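Ask it twice: Sofia Mitsotakis-Vlachou on robots that change their minds

October 31, 2020
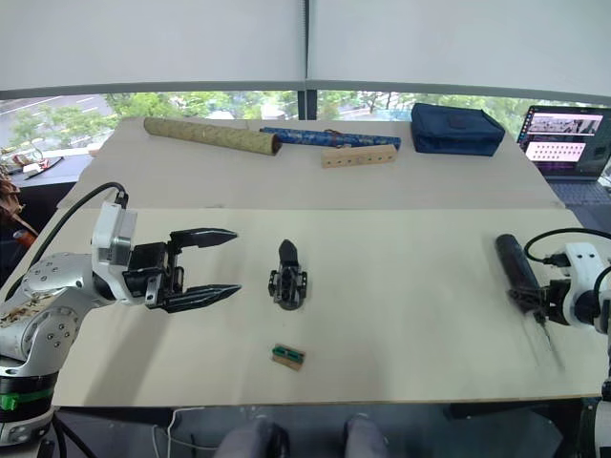 The trouble with most two-armed robots, according to Willon, is that they behave like two people who have been told to carry a sofa and are not on speaking terms. Sofia Mitsotakis-Vlachou laughs when the remark is passed on to her, then asks whether she can have it for a slide.

Her subject is hesitation. The method she has spent the past while on, which goes by the name of Clidska, gives a pair of robot arms permission to stop halfway through a movement and think again. It sounds like very little. She agrees that it sounds like very little, and says her mother has made the same point.

"People assume the arms are already doing this," she says. "They watch one reach for a thing and they think, well, it's looking at the thing. Mostly it looked at the thing a moment ago. It made a plan, and now it's carrying out the plan, and if the thing has rolled away in the meantime, that's the thing's problem."

A robot of the usual sort picks a short run of movements, perhaps a second's worth, and plays it through to the end before choosing another. Longer runs look smooth and go wrong in a smooth way. Shorter ones catch mistakes sooner, but the arms start to dither. With two arms it gets worse, as each one can dither at the other.

"We had them being polite," she says. "The left one would wait for the right one, and the right one would wait for the left one. You could go and make a cup of tea. I did go and make a cup of tea."

Clidska keeps the long runs but has each arm make its guess twice, from slightly different starting points, and compares the two. If the guesses agree, the arm carries on. If they drift apart, it throws away the rest of the run and looks again. The other arm is told that this has happened, and is allowed to ignore it.

That last part was an accident. An early version made both arms stop whenever either had doubts, and a line of code that should have passed the message along was left out for a while. The results improved. Mitsotakis-Vlachou spent a bad afternoon trying to find out why things were working.

"It's a horrible feeling," she says. "When it breaks you know what to do with yourself."

The tasks are short ones: pick something up, hold it, pass it across, put it down. The arms were shown how by people steering them through the motions, 1,234 times in all, and she did a good share of the steering herself. She doesn't recommend it as a hobby. You begin to see your own habits played back, she says, including a small flourish at the end of each handover which she had not known she possessed and has not been able to train out of either the robot or herself.

Then came the tests. Out of 1,449 attempts with Clidska switched on, 933 ended with the object where it was meant to be. I suggest that this is not quite two in three, and she says that yes, she has also done the sum.

"Without it we were under half. I'm pleased. I'm not going to let it near my crockery."

The failures interest her more. Plenty of them come at the handover, when one gripper has hold of an object and the other has nearly got hold of it, and both are confident. Agreement between two guesses tells you that the arm is sure of itself. It doesn't tell you that the arm is right, a weakness she cheerfully says is shared by most of the meetings she attends.

She would like a third guess, made by something trained separately, but it slows everything down. Aquino, who works on the timing side, has asked for it to take no more than 50 milliseconds. She has asked Aquino to be reasonable. Talks continue.

I ask whether the method would work for other machines, and get the only guarded answer of the conversation. It ought to, she says. It has been tried on one pair of arms, by the people who thought of it, and she would trust it more if somebody with no reason to be kind had a go. The code will be out in December, along with the recordings, flourishes and all.

"Soreseck was the first name, by the way," she says, when I have already put my pen away. "Then we tried saying it out loud over the phone. Clidska isn't any better, but by then we'd printed the poster."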